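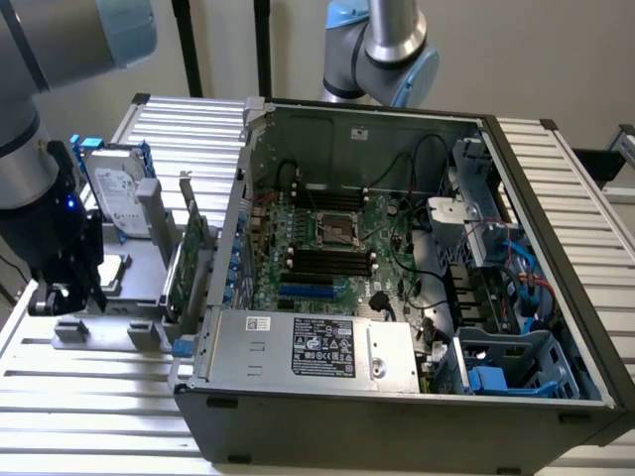
An old tower laid on its side with the panel off and both banks of memory slots empty.

Cleaning out an old desktop computer

Posted 21 April 2026 by Soudabeh Khosravi

A tower that has stood under a desk for years will have dust in it, and most of it can be shifted in an afternoon with a soft paintbrush and a can of compressed air.

Shut the computer down, switch off at the wall and pull out the mains lead. Press the power button once to drain what is left. Take off the side panel and lay the case down with the open side up. A slatted bench is good for this, though small screws will go through the gaps, so keep a saucer or jar lid to hand.

Touch bare metal on the case before you reach in, and again every few minutes.

Start at the top and work down. Brush the drive cage and brackets first, then the board, using the tip of the brush only. Hold fan blades still with a finger while you blow air at them. Keep the can upright and use short bursts.

Do not open the power supply. It is the metal box with the safety label on it, and it can hold a charge long after it is unplugged. Blow through the vents from outside and leave it at that.

Empty memory slots collect fluff. One quick burst along each slot is enough. Check that the latches at the ends are pushed back before you fit anything, then press the stick down evenly until they close. If the processor cooler is off, keep the brush well away from the socket. The contacts are very fine and a bent one can finish the board.

Loose data cables are worth tidying while you are in there. Gather them to one side with a reusable tie and keep them clear of any fan. Don't fold them sharply. If a cable has to come off, put a bit of masking tape on it and write down where it went.

Wipe the outside with a damp cloth, let it dry, and refit the panel.

King-fai Wei of Dasbridge writes that he saves old shaving brushes for this job. They need to be clean and completely dry.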